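Tosmont handling cell: progress report to Aasen, November 25, 2020

Work package 2, safe working rules. The draft rules for the bin-picking cell were issued in April and have been in use since. The log now holds 174 runs, 169 of them with a complete pre-run check sheet. Marit Engström is following up the other five.
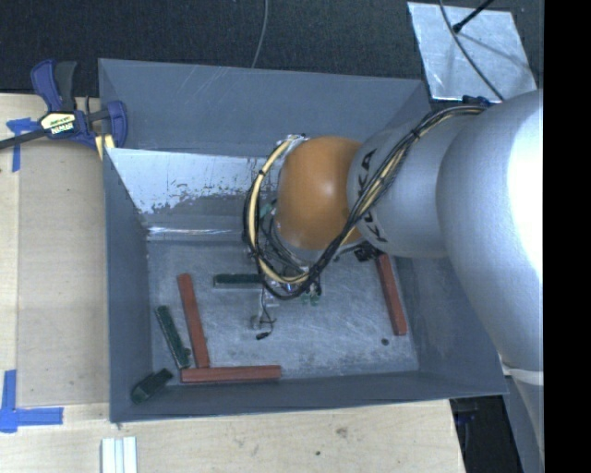

Rule 6 (cable routing and ties) has been reworded – inspection is now required at each tool change. Rule 9, on clamping the bin before power-up, stands as drafted. Trygve Backlund will send the revised text to Bollport for comment.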